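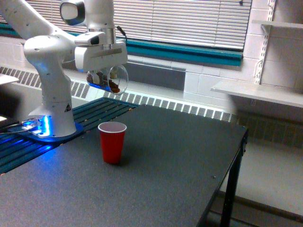

Figure 1. Clear plastic cup with a small heap of brown pieces in the bottom.

Food Residue in Clear Plastic Cups Collected for Recycling at Tulgate Hall

Geum-ok Ha, Dougal Semple, Coralie Ellery
Project advisor: Ishbel Innes

1. Background

The food counter in Tulgate Hall sells snacks, cut fruit and cold drinks in clear plastic cups. Used cups go into a dedicated bin next to the tray return. The bin is emptied by Vergara, the hauling contractor, and its contents are sorted off site. During the fall term several bags from Tulgate were sent to landfill with the note "food contamination." The note did not say what kind of food or how much of it had been found.

The purpose of this project was to measure how much residue the cups carry when they reach the bin, to identify which products leave the most, and to test whether a short cold rinse at the tray return would bring the cups under the limit Vergara applies. Vergara gave us that limit as one percent residue by weight of the bag.

2. Collection

Cups were collected over the lunch period in February. We took 500 cups from the bin. Six had split down the side and lost their contents into the bag, so they could not be assigned a residue weight. The remaining 494 make up the main sample. Lids and straws were removed and are not part of any weight in this report.

Each cup was placed in one of four groups according to what was left in it: dry snack, cut fruit, dairy, or drink. Cups with more than one kind of residue went into the group with the wetter residue. This rule was set before sorting began. It affects mainly yogurt cups sold with a topping, which were all counted as dairy.

3. Weighing

Cups were weighed on the teaching lab balance as collected, then washed, dried overnight on racks and weighed again. Residue is the difference between the two readings. Drying in the oven was tried first and abandoned when the rims began to curl.

The balance was checked against the reference mass at the start and end of each session. No drift was seen beyond the last digit. Liquid that had been poured off into the bag before collection is not captured by this method, and the drink group is therefore understated. The wet weight of the bag liner would have been a partial check on this, but we did not record it.

4. Results of the main sample

All four groups were over the limit on average. Dairy was the worst and had the widest spread, with a few cups holding nearly a full portion. Cut fruit came second. Its residue was mostly juice with some peel. Drink cups held melted ice and were lower than expected for the reason given in Section 3.

Dry snack cups had the lowest average. Most held crumbs or nothing that could be seen, and a minority held whole pieces. The median for this group was under the limit and the mean was over it, so the group result depends on a small number of cups. Emptying those cups by hand would be enough to bring the group into compliance.

5. Rinse trial

A second set of 200 cups was collected for the rinse trial and split evenly between the dairy and cut fruit groups. Each cup was held upside down over a cold water jet on the tray return sink, then shaken once and left to drain. The Plostero rinse head already fitted to the sink was used without modification.

Cut fruit cups passed after the rinse. Dairy cups did not pass as a group. Residue stayed in the groove at the base, where the jet does not reach at the angle the sink allows. We took 60 of the failed dairy cups and rinsed them again after a short soak in standing water. These passed with few exceptions, but the soak needs a basin that the tray return does not have room for.

Water retained on the wall of the cup after draining was not separated from food residue. We asked Vergara whether clean water counts toward the limit and were told that it does if it reaches the scale.

6. Limits of the work

The sample comes from one counter and one meal period. The evening menu includes hot desserts in the same cups and may give different results. Lachlan Innes at the Clinley dining office offered sales records that would allow residue to be expressed per item sold, but they arrived too late to be used.

Sorting was done by two people and disagreements were settled by the third. We did not keep a record of how often this happened, and a repeat of the study should.

7. Recommendations

Dairy cups should be kept out of the clear plastic bin until a soak basin can be installed. A separate opening for dry snack cups should be tested, with a scrap container mounted beside it. The rinse step should be offered for cut fruit cups only. We suggest that Vergara be asked to report rejected bags by weight for one term, so that any change can be compared with the fall notes.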